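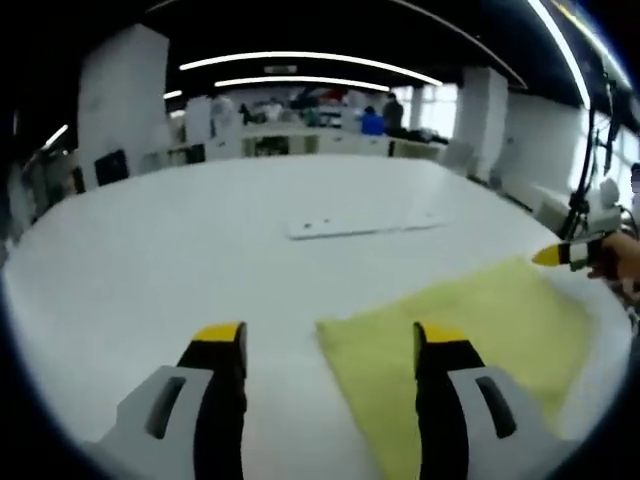

The open day at Dureck was on Monday, May 29, 2023, and I had been looking forward to it ever since Ita Doherty mentioned it over lunch (she has a way of making even laundry sound like a day out). It is a long drive from Dovard, and I stopped twice for coffee, so I missed the welcome talk.

Conall Lynch kindly caught me up in the hallway. The building gets nearly 3000 visitors a year, he told me, mostly school groups, and there are 140 more on the list for October. Then he took me along to the folding room, where I meant to stay ten minutes and stayed until they started stacking the chairs.

What I liked best was the big white table with its rounded sides. I do all my folding on the end of a bed, and I came home quite envious! A yellow-green T-shirt was spread out on it, with a few wrinkles toward the hem, and a darker one lay folded on top - charcoal, mostly, with a bit of royal blue at the sleeve and a brown ribbed collar that reminded me of a sweater my brother wore all through college.

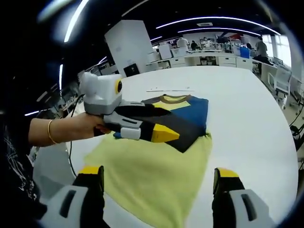 The folded dark T-shirt on top of the yellow-green one.

Ita and I talked all the way back to the parking lot about sleeves, and whether they go in before or after the sides. She says before. I have always done it after, and so did my mother.

Lunch was soup and rolls, very good. Wear comfortable shoes if you go, and get there before the talk.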